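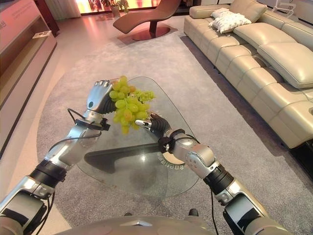

A partir de outubro, o cabaz da Cooperativa Clisitz passa a ter fruta de época em todas as entregas. As primeiras semanas serão de uva branca, em cachos fechados de bago redondo, verde-amarelado, com um ou outro a puxar para o laranja. Quem preferir maçã deve avisar a Comfort Laryea até 2 dias antes da recolha. O preço do cabaz mantém-se.

O ponto de entrega da Rua Rizzi fecha às 6 da tarde. Sacos e caixas vazias podem ser devolvidos no mesmo local.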